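# Talking house rules at Cenda

I got to Cenda at 4 on a Friday, when most people in Allorthorpe had already gone home, and the first thing I was handed was a visitor badge and a sheet of paper. The sheet was the house rules for the robot room. I'd come to talk about exactly that sheet, so we sat down with it and a pot of very strong coffee.

The woman who looks after the rules (she asked me to leave her name out, and her job title too, so I will) has been rewriting them since March. The old set ran to 1,960 words. "I counted them one night because I was mad," she told me. "No one was reading past the part about closed-toe shoes. I wasn't reading past it either, and I wrote it."

So what's on the sheet now?

"Stuff you can check with your own eyes while you're standing there. Is the stop button where your hand can get to it? Is there a person signed in for this arm? Did you read the task card? If I can't walk up and see whether a rule is being kept, it goes in the training, and it comes off the sheet."

I asked about the big official standards, since I figured that's where all this comes from. She laughed a little. They do a proper risk assessment for each cell, she said, and it goes in a binder, and the binder gets looked at every time something changes -- a new gripper, a new table, a new kind of task. But she doesn't expect someone on their second day to go home and study it. "The binder is my problem. The sheet is everybody's."

Most of what the arms handle is ordinary household stuff, and this is where the rules get picky. I had assumed the worry would be knives. It's drinks! Bottles get their own section, and it's longer than the one on tools.

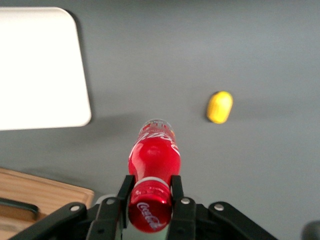 *A Coke bottle in the gripper, held just behind the cap.*

"People think a bottle is easy," she said. "You get a shiny one and the lighting does funny things. You get a round one and it wants to roll. And if there's liquid in it, now you have a spill risk next to electronics." Their rule is that every bottle is treated as full until somebody has checked it and written that on the task card. Grip force starts low and goes up in steps. No one reaches in to straighten an object while the arm is enabled, even if it's only a tiny nudge.

That last one is the rule she gets the most pushback on. "Everybody wants to do the tiny nudge. I want to do the tiny nudge! You're watching it go in a little crooked and your hand is already moving." Under the new sheet you stop the arm, wait for the light, fix the object, step back behind the tape and start over. It costs time, and she doesn't pretend otherwise.

We got onto Lomby after that, the software they use to log runs. I'd heard that some places log only the failures. Cenda logs everything, and near misses get a short note in plain words from whoever was standing there. There are 3 boxes on the form: what you saw, what you did, what you'd change. She took out a fourth box for "root cause" because people were making things up to fill it.

Does anyone get in trouble over a note?

"No. I'd get in trouble if they did. The minute you punish a note, you stop getting notes, and then I'm sitting here thinking we're doing great."

I did push her on one thing. The sheet says two people have to be in the room for any new task, and I'd heard from a shop over at Pant that they dropped a rule like that when they got busy. Was she tempted? She took a while to answer. They've talked about it, she said, and she may loosen it for tasks that have been run plenty of times with the same objects on the same table. Change the object, though, and it counts as new. "A different bottle is a different task. People roll their eyes at that one."

She's planning another rewrite before summer, mostly to fix the section on end-of-day checks, which she thinks is still too wordy. I asked if I could keep my copy of the sheet. She said sure, as long as I wrote the version number on it, and then she found me a pen.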